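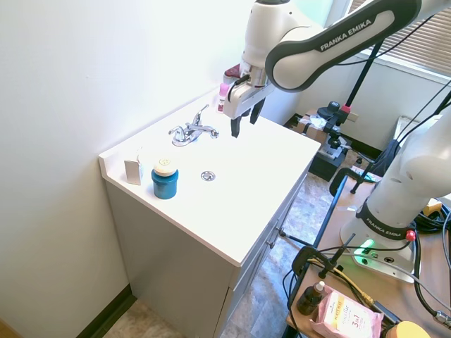
*Robot arm above a vanity top with a chrome tap.*

**Plokell to release Kokside 2.0, a new version of its canal and lock puzzle game, in December**

Zorkthorpe, Monday. Plokell has confirmed that version 2.0 of Kokside, its single-player puzzle game for desktop computers, will be released in December. The update replaces the water model, adds 27 levels and allows saved levels to be shared as plain text files. It is free to existing owners of the game.

Kokside places the player in charge of a canal network. Boats enter at fixed points and must reach their moorings by way of locks, weirs and side ponds, using no more water than the level allows. Solutions are set up in advance and then run without further input.

**Water model**

Earlier versions treated each stretch of canal as a single tank with one level. Version 2.0 divides each stretch into cells and works out the flow between neighbouring cells at every step. The calculation is handled by Liang, a solver written in-house over the past two years. Liang uses whole-number arithmetic throughout, so a given solution produces the same result on every supported machine.

The solver runs at 300 steps per second at normal speed. Fast-forward increases the number of steps handled between screen updates and does not change the length of a step. Solutions that relied on rounding differences in the old model will no longer run as before. The level select page marks these with a grey tag, and the original save is kept.

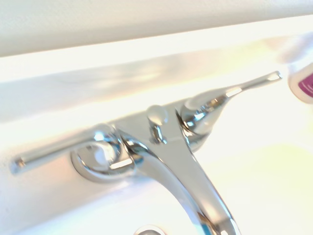 *Close view of a chrome tap.*

**Levels and editor**

The new levels bring the total to 121. They are grouped in three chapters and introduce the staircase lock, the siphon and the timed sluice. Each part can also be used in the level editor once the matching chapter has been opened. Players who wish to use the editor straight away can unlock all parts from the settings menu.

Levels are now stored as text, with one line for each part. The largest level supplied with the game, "Upper Basin", takes up 1619 lines. Files may be opened in any text editor, and the game reports the line number of any entry it cannot read. Levels made in earlier versions are converted when first loaded.

"The old format was a memory dump with a header, and it tied us to decisions made in the first month of the project," said Zyanya Pacheco, lead programmer at Plokell. "Most of the work in 2.0 was in the solver. The text format took less time, but it is the part that players asked for most often."
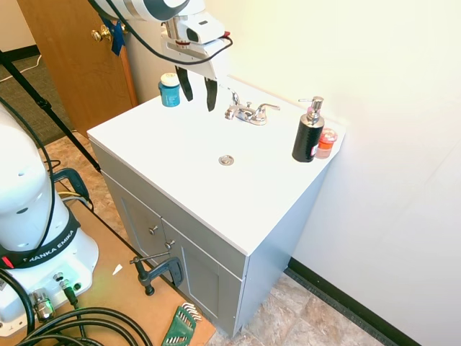

Converted levels keep their original title and author field. Scores are listed separately for each version of the water model, and scores from earlier versions will stay visible but closed to new entries.

**Other changes**

- Step back: a running solution can be wound back one step at a time.
- Key bindings can be changed for all commands, including those in the editor.
- Gauge readings can be shown as numbers, bars or both.
- Fixed a fault in which two boats could share one mooring if they arrived on the same step.
- The 32-bit build has been withdrawn.

**Availability**

Kokside 2.0 will be offered as an automatic update. Version 1.9 will remain available as a separate download for players who wish to finish existing solutions under the old model. The two versions can be installed side by side and use separate save folders.

**Press contact**

Review copies and screenshots may be requested from the Plokell press desk, Zorkthorpe. Please state the operating system required.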